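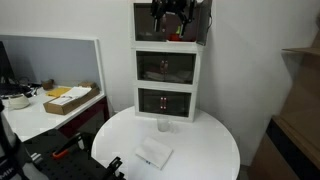
Three-tier cabinet with the top compartment open and the gripper inside it; a glass and a folded cloth are on the table in front.

Household Tips: Preparing Cabinets and Shelves for the Stedari Tidying Service

The Stedari tidying service is offered by Zusholm to households and small offices that want small items put away on a regular schedule. The service includes the arm, its gripper, installation, and two visits by a technician. The following guidance was prepared by Rosalie Hauser and Florante Cabrera of the household advice section. It applies to stacked cabinets, cube storage, and any shelf unit with hinged fronts.

Choosing the cabinet

A cabinet made of stacked boxes is suitable if each compartment can be opened on its own. Place the unit on a firm table and push it back until it meets the wall. A unit standing forward of the wall may shift when a door is pulled. Tables with a center leg should be tested by pressing firmly on the edge before anything is set on top.

Tinted fronts are acceptable. The service records the contents of each compartment when the door is open and does not depend on seeing through the panel. Households that prefer to check the contents themselves may find clear fronts more convenient, particularly in the lowest tier, where little light reaches.

Doors and handles

Doors should swing freely and stay where they are left. A door that drifts closed can be corrected by tightening the hinge screws a quarter turn at a time. Magnetic catches stronger than those supplied with the cabinet should be removed. Paired vertical handles at the center of the front are easier to grasp than round knobs or recessed pulls.

Leave enough space beside the cabinet for a door to open outward. Tall bottles, lamps, and plants should be moved from that side before the first session.

What to store on each tier

Small, firm objects belong in the top compartment, where the gripper enters from the front with the least bending of the arm. Allow a finger's width between objects. Items pressed against one another are often picked up together and must then be sorted by hand.

Folded cloths, napkins, and light garments do well in the middle compartment. Fold them in thirds with the closed edge facing the door. Remove loose tags, or tuck them inside the fold.

The bottom compartment is best kept for overflow. Pacita Manalo, who tested the service in her sewing room through July, reserved hers for items waiting to be returned to other rooms and cleared it every Friday.

Glassware

Drinking glasses should be empty before they are moved. Set them upright, away from the edge of the table, with nothing resting inside. The standard fingertips will hold a plain cylindrical glass. Stemmed glasses and thin crystal are excluded from the service agreement and should be put away by hand.

Papers and desks nearby

Loose papers should be kept in an open tray. Envelopes may lie beside the tray, provided that they are flat. Cables should be gathered with a fabric tie and kept behind the monitor, well outside the reach of the arm.

Cleaning

Wipe tinted panels with a damp microfiber cloth and dry them at once. Ammonia-based sprays may cloud some plastics. Dust the gripper fingers weekly with a soft brush while the power is off. Oil should not be applied to the linkages; this is done by the technician at the second visit.

Cost and assessment

The annual plan is priced at $2,827. An additional cabinet may be added for $353. Our section considers the plan reasonable for households with limited reach or grip, and expensive for those seeking convenience alone. Installation was careful and the written instructions were clear. The scheduling panel was less satisfactory, as changes made after 4 p.m. did not take effect until the next day.

Inquiries about service areas should be directed to Felicidad Pangilinan at the Zusholm customer office. Replacement fingertips are sold in packs of 16.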